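Notebook, trial of the Skurnik starter kit
13 July 2022
Liv Hägglund, with additions from Fidelina Cárdenas

Second day with the kit on the white table. Yesterday went to unpacking, mounting and updating, and I wrote that up separately. Today was the first real task, painting with a brush, which Fidelina picked because it shows up drift in the wrist faster than stacking blocks does.

What came in the kit, for whoever does the ordering: two arms, two end effectors, a controller, cables, a printed quick guide and a 9 month license for the Lelero teaching software. The license starts on first login and not on delivery. I logged in back in February on the demo account and was worried that had started the clock, but support says demo accounts don't count. Their answer is in the shared mailbox.

Teaching mode. You lead the arm by hand, press the pedal to set a waypoint, press twice to close the segment. Fidelina had it after two tries. I kept closing segments by accident until I turned the pedal sensitivity down to 70. The default is 87 and I would change it before doing anything else. The setting does not survive a restart, so it has to be entered again every morning. Reported to Skurnik.

Brush grip. The quick guide says to hold tools by the thickest part. We tried that and had poor control of the tip, so we moved the grip up the handle and lowered the closing force. The software complains about a thin object but lets you continue. Blue tempera, small ceramic plate as palette, plain white paper laid on the table without tape. 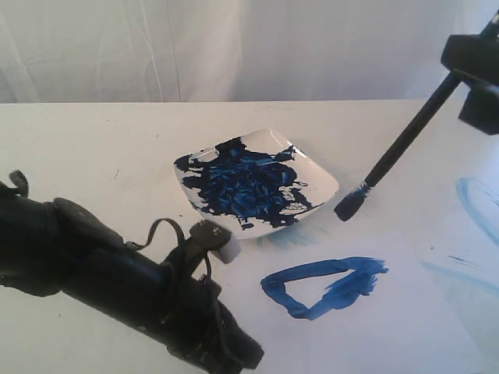
Speed was the next thing we changed. At the factory setting the strokes dry out before the end of a long pass and you get separate bristle lines. Slowing down helped with corners and did nothing for the dry ends, so that is a loading problem. We need a longer dwell on the palette, and a small twist on the way out. Fidelina will record the twist as its own segment so it can be reused.

Height. There is no force feedback worth the name at this level of contact. Haugland's arms, which we had on loan last year, were better here, but they cost far more and the teaching software was painful. With Skurnik you set the height by eye and save it per tool. Thicker paper means setting it again – a nuisance if we run this with school groups.

Noise is fine. You can talk over it without raising your voice.

Open points:
– Ask Skurnik if the pedal value can be stored.
– Price for extra finger pads in packs of 200. The web shop only shows singles.
– Virnar quote still missing. I want it next to this one before we decide.
– Tape for the paper.
– Try a rounder brush.

F.C.: I would keep the kit on trial for the full period. The teaching mode is the best part of it. The manual needs work, and the section on two-arm tasks is one page with a diagram that doesn't match our firmware.

Tomorrow the same shapes again from the saved program, with the pedal left alone.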